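About Namard

Namard is a small robotics workshop in Mosdale. We teach robot arms to handle everyday goods: cartons, bottles, packets and the trays they go on. Elin Eynon and Sepehr Nazari started the company in a rented unit behind the old Videl print works, and we still work there, with 23 people on staff.

Most of our customers pack food or stock shelves. They come to us with a box of their own products and a list of what keeps getting dropped or crushed. We record people doing the job by hand with our grippers, then train the arm on those recordings.

Open day

Every November we open the workshop to anyone who wants to come. Last year we had 200 visitors, 80 of them from local schools. Wyn Gethin runs the benches and Nia Lloyd takes the school groups. Doors open at 2 in the afternoon.

Visitors get to see the hand-held gripper in use at the white tables. The usual task is a juice box and a red tray - pick it up, keep it upright, set it down. Children tend to be better at it than their teachers.

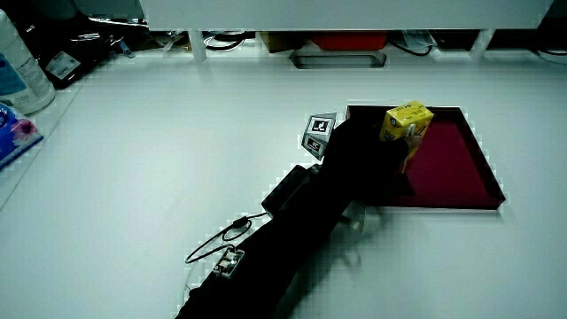

After the benches there is a talk in the back room, with time for questions. Groups from firms can ask for a longer visit and bring their own goods to try. Bañez, our first customer, came to us that way and still sends new packaging for us to test.

To book a place, call the workshop and ask for Elis Foulkes.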